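Listas > Casa y Orden > Entradas y recibidores > Mayo de 2026

Asunto: Re: ¿Dónde dejáis los zapatos de casa?
2 respuestas · 120 lecturas · Compartir

Buenas tardes a toda la lista:

Perdonad si cometo alguna falta, el español no es mi lengua materna y escribo despacio. Contesto al mensaje de la semana pasada, que copio en parte:

> En nuestro piso los zapatos se quedan siempre en el suelo junto a la puerta.
> He mirado el zapatero Sornance, el de puertas abatibles, pero tengo la duda
> de si caben las chanclas de suela gruesa. ¿Alguien lo tiene? Y otra cosa:
> ¿guardáis las de casa con las de calle, o separadas?

Yo tengo el Sornance desde noviembre. Las puertas abren bien y el mueble es estrecho, esto es lo bueno. Para las zapatillas deportivas planas no hay problema. Para las chanclas de suela gruesa, en cambio, el cajón cierra mal – hay que ponerlas de lado, una contra otra, y así se pierde el sitio de otro par. Si en vuestra casa se usan mucho, yo no lo compraría.

Antes tuve un banco de la marca Celtgate, con una balda abierta debajo. Era más feo, lo reconozco, pero todo el mundo lo utilizaba. Con el mueble cerrado hay que agacharse, abrir, colocar y cerrar, y al llegar con las bolsas de la compra casi siempre se deja para después.

Sobre la segunda pregunta: separadas. Las de calle van en la parte baja y las de casa fuera, a mano. Para mí el momento de ordenar es por la noche, antes de apagar la luz del pasillo. Junto los pares, miro si hay arena en las suelas y los pongo contra la pared con los talones hacia dentro.

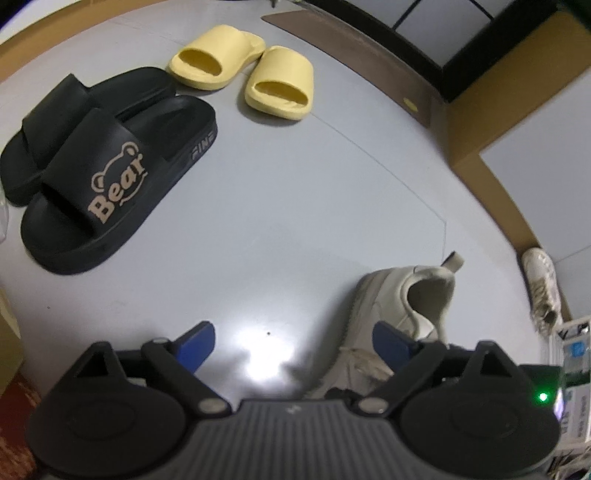

Tiempo de lectura: 2 min

Con dos pares de chanclas y unas deportivas claras ya se ocupa bastante suelo, como veis. Las negras, las que llevan el osito y la palabra «Bear» en la tira, son las más difíciles de guardar por la suela. Las amarillas también son anchas por delante y en el Sornance las pongo de lado.

Una pregunta mía, para terminar. En la tienda Jia me ofrecieron una bandeja de goma con borde, de 120 centímetros, para poner debajo. ¿La habéis probado sobre suelo liso? Me preocupa que se deslice al pisarla, y también que deje marca.

Gracias por la paciencia y un saludo cordial desde Skilville.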